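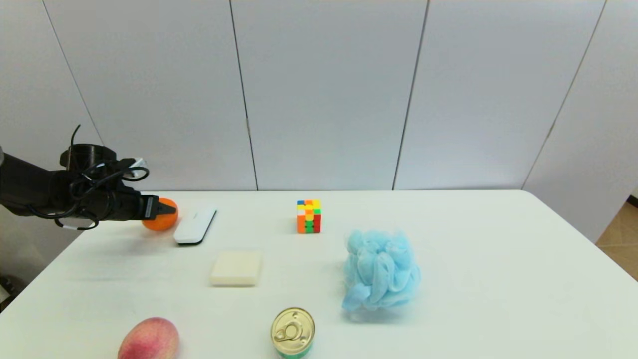

The Drastlow Kalora is a compact hatchback produced by the automobile manufacturer Drastlow. It was developed as a replacement for the Drastlow Grekis, a smaller three-door car that had become expensive to adapt to newer crash and emissions rules. The Kalora is built at the company's Thepsuriya plant and is sold with five doors only.

Development

Work on the car began under the internal code 2111, which remains in use in parts catalogs and service bulletins. The design team was led by Gwenllian Cadwaladr, who had previously been responsible for the interior of the Grekis. Early proposals kept the upright tail of the older model. These were dropped after the rear seat was moved back to make room for a longer door opening, and the final shape has a sloping roof and a deeper rear bumper.

Evander Pringle, the chief engineer, retained the front suspension layout of the Grekis but specified a wider track and a new rear axle. The floor pan is shared with no other Drastlow product. A van version was studied during the same period and reached the stage of a full-size clay model - it was not approved for production.

Design and equipment

The Kalora seats five. The rear bench folds in two sections, and the load floor can be set at either of two heights. In its lower position the floor leaves a pronounced step behind the folded seats; in the upper position it is nearly level with them, with a shallow storage space underneath. A full-size spare wheel was offered on early cars and was later replaced by a repair kit, although the wheel well was left unchanged.

The dashboard was revised once during production. Cars built before the revision have the heater controls mounted below the radio, while later cars have them above it. The change required a different wiring harness, and the two types of center console are not interchangeable. Cloth seats were standard in all markets.

Engines and transmissions

Two gasoline engines were available at launch, one with 3 cylinders and one with four. Buyers of the smaller engine could choose only a five-speed manual transmission. The larger engine was offered with the same unit or with a 6-speed automatic. A diesel engine was listed in some export markets, where it was sold mainly to fleet operators, and was withdrawn when the dashboard was revised.

Fuel is carried in a 55-liter tank mounted ahead of the rear axle. The filler is on the right side of the body on all versions, including those with right-hand drive.

Service action

Owners of early cars with the automatic transmission were asked to return them to dealers for inspection of the selector cable. The cable could work loose from its bracket, leaving the lever out of line with the gear in use. Dealers fitted a revised bracket and a longer retaining clip. Cars that have received the work carry a paint mark on the transmission housing, close to the battery tray.

Naming

The name Kalora was registered by Drastlow for an earlier station wagon that was never built. The car was shown to dealers as the New Grekis, and a small number of owner's handbooks were printed with that title. Export cars were sold under the Kalora name in every market except those where the diesel version was offered, in which the rear badge read Drastlow K.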